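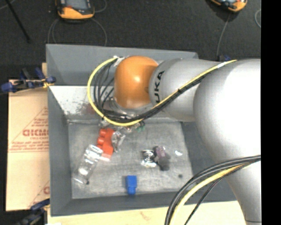 Prostham Community Seed Library
Minutes, September meeting, 6:30 p.m.

Efren Dizon in the chair. Last month's minutes approved with one fix (it was the runner beans that got mislabeled, sorry, beans!).

Seed count
The cabinet now holds 2,309 packets, up from 640 when we opened. Wonderful news, and the tomato drawer won't close anymore. Efren will look for a second cabinet.

Returns
Lots of lovely saved seed came in, including four kinds of squash and a jar of hollyhock from Ms. Hjaltadóttir, who also wrote out growing notes for every one. Several packets had no year on them. Please write the year!

Swap day
Moved to the library meeting room, 10 a.m. to 2 p.m. We'll print 100 flyers and put most of them up at Rosteo Bakery and the post office. Envelope folding table for kids again, which was such a hit in spring.

Germination tests
Lettuce did great. The old parsnip seed did nothing at all and goes to the compost. Onions to be tested before the next meeting.

Any other business
Long, happy discussion of purple carrots. No decision needed.

Closed 7:50 p.m. Bring spare envelopes next time.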